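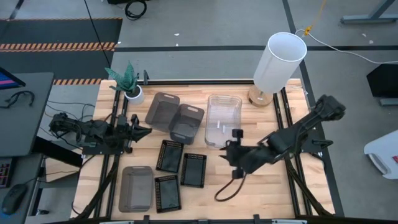 The sorting table at Plindine, bins at the ready and the plant looking well.

Wanted: people to come and tidy small things into bins (paid, no experience needed)

Posted 2023-07-04 by Oriana Riquelme

Hello! I'm Oriana and I run Plindine, which is me, a part-time assistant and far too many storage boxes. We write guides for people who want their drawers and desks to make sense, and for the next one I'd love to watch ordinary people sort ordinary clutter in their own way. I've been writing these guides long enough to have very firm habits of my own (pens by colour, don't ask) and I need to see somebody else's.

So I'm looking for 17 people to come in for one session each. You'd be at the butcher-block table with the plastic bins and a heap of household odds and ends that I'll bring out when you arrive. Think buttons, batteries, bits of string, pegs, keys that open goodness knows what. You put them into the bins however seems sensible to you, and then we have a chat about it over a cup of tea.

What happens in a session

It takes an afternoon or a morning, whichever you like, with a proper break in the middle. We start with a quick sort where I give you no instructions at all. I'll sit quietly and take notes, which I find very hard!

Then we do a second go with a different set of bins. Some are see-through and some are a smoky grey that you can sort of see through, and I'm dying to know if that changes what people put where. My hunch is that the grey ones get the ugly things and the clear ones get whatever people are fond of, but I've only got my sister's word for it so far. The grey ones have a slot to get your fingers through, and I want to hear if you like that or find it a nuisance.

Last of all I tip everything back together and ask you to find a few things from memory before you repack it all. People groan at this bit and then get weirdly competitive.

Who I'd like to hear from

Anyone over 18, really. Messy people are every bit as welcome as neat ones, and I'm a little short of messy people because they never think I mean them. I do mean you! If you have a kitchen drawer you have to lean on to shut, please write.

You'll be picking up small pieces for a good part of the session, so do tell me if that's sore or awkward for you and we'll work out a set with bigger things in it. You can sit or stand. If you'd like to bring someone along to keep you company that's fine, as long as they don't help (couples, I'm looking at you).

I can't take people who organise homes for a living this time, sorry. I had three of you in February and you all did exactly the same thing.

Pay and getting here

It's £14 an hour, paid by bank transfer the same week, plus your bus or train fare if you keep the ticket. Tea, coffee and biscuits are on me. Tell me about allergies beforehand and I'll shop accordingly.

We're at 279 Probert Road, up one flight of stairs, and there's no lift I'm afraid. The Flutgate bus stops just over the road. Parking is a pain, so leave the car at home if you can. The floor is concrete and it gets chilly underfoot even in summer, so wear proper socks.

With your permission I'll record our chat so I can quote you correctly. Your real name won't go in the guide unless you want it there, and you can change your mind about any of it up until it goes to Tremier, our printers. I'll email you before that happens. Everyone who takes part gets a copy of the finished guide in the post.

How to put your name down

Write to me through the contact form on this page with your first name, the days that suit you and a few lines (no more than 400 words, please, I read them all myself) about one place in your home where small things pile up. A windowsill, a bowl by the door, the bottom of a handbag, anything you like. I'm not marking it! It just helps me get a decent mix of people.

I'll reply to everybody, though it may take me a few days. If the places fill up I'll ask if you'd like to go on the list for the next round, which will be all about cables and chargers.

Oriana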